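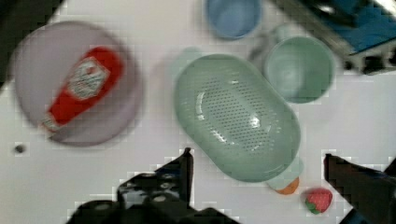
Drunda
Ketchup storage has divided this household for 29 weeks now and I would like strangers to settle it. My partner stores the bottle upright, cap on top, like a trophy. I say it goes on its side, which is how it spends most of its life anyway: see the red one lying across the plate, next to the green colander. Gravity has to count for something. Upright, I get a spoonful of pink water on my eggs every single morning. Who's right?

plisura_kitchen
Neither of you. Cap down, in the fridge door. They've been making the upside-down kind for years and you two are still fighting over the other one.

Drunda
Ours has a cap the size of a thimble. It falls over if you shut the fridge with any feeling.

Torbjørn Grønli
Stand it in a mug. I've done this since college and have lost only one mug.

Esteban
On its side is fine if the cap seals. If it doesn't, you'll find out on the shelf below, where the good cheese lives. Also, can we talk about the colander? Mine is that shape, long and oval, and it fits in no cupboard ever built. I've moved it more times than I've drained pasta in it.

Sigita Strazds
Put it over the mixing bowl, dome up. Done.

Esteban
Then I have to lift it off every time I want the bowl.

Sigita Strazds
Yes. With your hands.

Zellcombe
Back to the pink water – you shake the bottle. Cap closed, two shakes, no more trouble. I can't believe this went almost 20 posts in the last thread without anyone saying it.

Drunda
My partner says shaking is "what people do when they've given up." I'm only passing it along.

Torbjørn Grønli
Your partner sounds like a mustard person.

Drunda
Mayonnaise. It's worse. I bought a mug today, will report back in May.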